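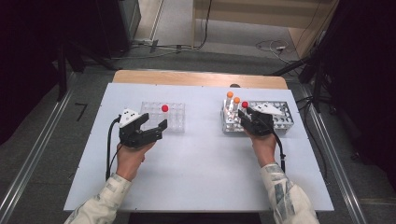
OK quick one because I have to be out the door by 6 and I've been promising myself I'd write this down since May.

I finally dealt with the old pension. The Sivum one. Two jobs ago, back when I was still in Nollcombe, and I had more or less forgotten it was there. Statement comes once a year, I put it in the drawer, drawer gets full, repeat.

What got me moving was a fee. They'd started taking a "inactive member charge" and I only noticed when the balance was 76 dollars lower than the year before in a year when everything else went up. Not a fortune. Annoyed me enough to open the whole drawer though.

So. Called them Wednesday. On hold forever, then got a very patient woman named Nesma Ramadan who walked me through the options. Leave it, take the cash, or roll it over. Cash was tempting for maybe a minute (the car needs tires) but then she read me the withholding and the early penalty and no thanks.

Rollover it was. I already have an IRA at Montoya so I sent it there. Things I wish I'd had ready before I called:

The account number at the new place. Not the login, the actual number.
The exact wording they want on the check. Mine had to say "for benefit of" and then my name, and the first form came back becuase I left that out.
My old address. They still had me on Flikden Road and wouldn't budge until I could confirm the zip code. Took me three guesses.

Direct transfer, by the way. If they make the check out to you personally they have to hold back part of it for tax and then you're scrambling to make up the difference yourself. My friend Sándor Fülöp did it that way and was still sorting it out at tax time.

Total moved was roughly 1,082 after the last fee. I know. All that hold music for a grand. But it's in one place now and I've bumped the monthly deposit up to 200 while I'm feeling responsible – we'll see how long that lasts.

Still to do: beneficiary form. It still lists my ex, wich is a whole other phone call. And there's 2 more envelopes in that drawer from a bank I don't even remember joining. Next weekend maybe.

Right, shoes, keys, gone.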